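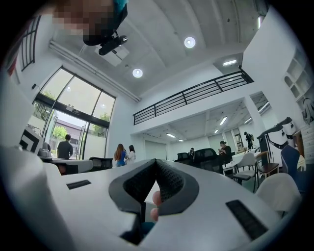 Nosevstead Hall, ground floor and mezzanine
Monthly walk-through checklist, with comments
Date of inspection: May 26, 2020
Next full inspection: July

Marks used: OK, FIX (repair needed), WATCH (check again next time), N/A

ENTRANCE

1. Glass doors open fully and close on their own. OK
2. Panes free of cracks and chips. WATCH
Short scratch near the bottom of one pane. It does not catch a fingernail. Measured and noted in the building book.
3. Dark frame tight to the wall all the way around the arch. OK
4. Clear width at the doors at least 90 cm. OK
5. Floor inside the doors clear of mats with curled edges. FIX
One corner lifts. Tape is not good enough, as it was taped last time. Replace the mat.
6. Path outside clear, no branches across it. OK

CEILING AND LIGHTS

7. Recessed lights working. FIX
One flickers after it has been on for a while. Lamp is on order from Ceno.
8. Vertical wall fixture secure, cover in place. OK
9. Soffit light by the mezzanine working. OK
10. Duct above the windows: brackets tight, no rattle with the fan on high. WATCH
Slight rattle at the far end. Could be a loose screw. Needs the tall ladder and a second person.
11. Ceiling free of stains and cracks. OK
12. Projector mount and safety cable secure. OK
Checked from the ladder. Filter cleaned. Hour counter reads 449. Clean again at 800.

WINDOWS

13. Tall windows latch properly. OK
One latch is stiff. A drop of oil helped.
14. Red and white wall decoration fixed firmly. OK

DESKS AND CHAIRS

15. Cables off the floor and out of walkways. FIX
Extension cord was running behind the white desk to the wall with slack on the floor. Coiled up for now. Install a cable tray.
16. Monitors set back from desk edges. FIX
Move the one at the entrance end farther in.
17. Chairs stable, no loose casters or backs. OK
18. No power strip plugged into another power strip. OK

MEZZANINE

19. Railing does not move when pushed. OK
20. Stair treads tight, edge strips in place. WATCH
Edge strip on the second step is wearing thin.
21. Nothing stored against the railing. FIX
2 boxes marked Yalçınkaya were moved to the storeroom. Please do not put them back.

FIRE AND FIRST AID

22. Extinguishers in place, gauge in the green. OK
23. Exit signs lit. OK
24. First aid kit complete. FIX
Low on small bandages and out of burn gel.

Repairs to be booked through Zitley. Item 5 goes first, then 15 and 21. Items marked WATCH stay on the list until they get an OK two months in a row.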